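3.2 Reuse of Retail Packaging in the Home

Households in Plusdale and Pultdale were asked which retail boxes they kept after a purchase and where they kept them. 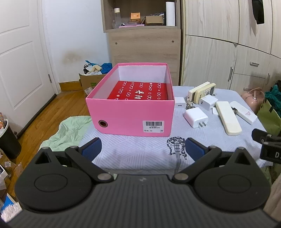
Figure 4. Open pink shoebox with a red package inside, on a patterned tablecloth.

How long does a household keep a shoebox? Most households in the survey kept one for more than a year, usually on a closet shelf or under a bed.

Of the 916 boxes listed in the returned forms, 400 were shoeboxes. Respondents used them mainly for letters, receipts, sewing supplies and dry food bought in small amounts. Boxes with a separate lid were thrown away sooner than boxes with a hinged lid, and the difference was larger in Pultdale. Forms returned in March listed more boxes per home than those returned later. Storage by room is treated in Section 4.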